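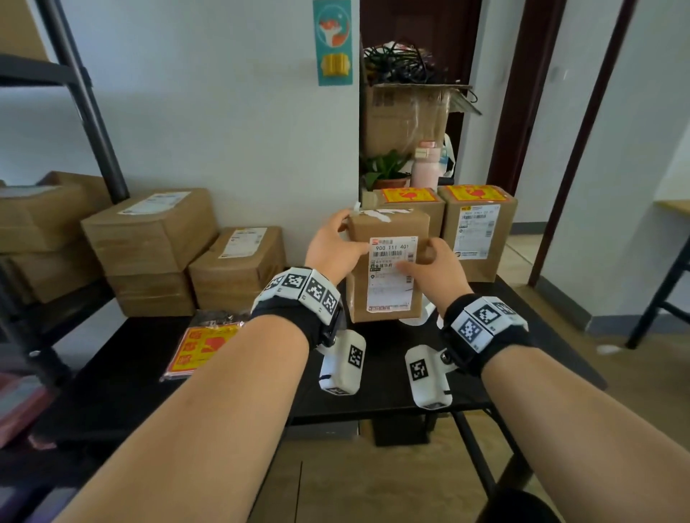

Looking after a small hydraulic power pack

Check the oil level with the rams fully retracted, or the tank will read low. Top up through a clean funnel - never an old paint kettle.

Change the return filter every 200 hours. On the Arkby pumps it sits under a round cap held by four bolts. Nip these up evenly and wipe the seal with fresh oil first.

If the oil runs at over 50 degrees, clean the cooler fins with a soft brush.

Tip sent in by Ottilie Rüegg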